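Ticket: Turnis gripper kit, fingers won't pick up elastic bands
Product: Turnis fingertip set plus Zekis control software
Status: still open, but much happier
Site: Pladham

Hi all, me again. We've had the Turnis kit on trial since May and it's been lovely on boxes and bottles, no complaints there. Bands are another story! Our customer wants mixed elastic bands picked off a table and dropped in a tub, and out of the first 100 tries we got hardly any.

What I see is the fingers coming down nicely, closing nicely, and going back up with nothing between them. Grip force is on the default (700 in the Zekis menu, whatever the units are, the manual doesn't say). Firmware is the one you shipped.

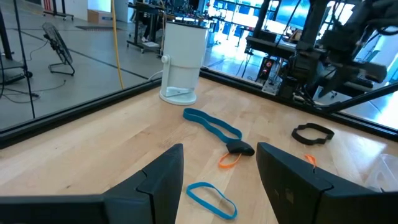 I've already been through the sheet you sent. Re-homed the fingers, checked the mounting screws, ran the self test twice. All passed. The table height was out by 3 mm in the software, so I fixed that and felt very clever for an hour, and then it went straight back to missing.

Update, same afternoon. Szénási support rang back (quick, thank you) and asked me to try one band at a time, to see whether it's the finding or the gripping that's wrong. Fair question. Black bands are the worst by a mile, especially when they're twisted and one bit sticks up higher than the rest. I think the software goes for the highest point and then closes too soon.
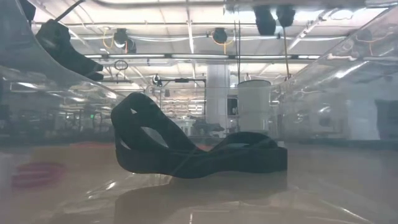

So I turned off "approach from peak" under Advanced, which I'd never have found without being told, and set the closing height by hand. Much better! It still nudges the thin ones along the table now and then before it gets hold, but it does get hold.

Next I went back to several colours together. Force is up from default to 3,000, which sounds alarming, but support said it's fine for soft things and nothing has snapped so far.
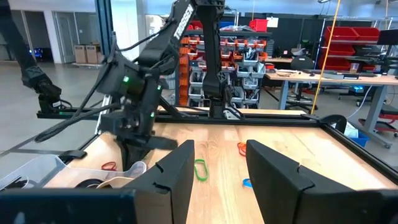

Two things I'd still like an answer on, please. Does the closing height survive a restart? Mine went back to default this morning and I had to type it all in again. And is there a thinner fingertip coming? The ones in the kit are chunky, and when two bands lie close together I can't get one without bothering the other.

I'll leave it running overnight with the new settings and add the log here tomorrow.

Comments

gripfan: Same trouble with hair ties. Turning off peak approach sorted most of it for us, cheers.

bench_two: You have to press Save to Profile, not just Save. Caught me out as well.

Szénási support: Restart question passed to the Zekis team. Please attach the overnight log when you have it.

Contact support | © Szénási | Back to top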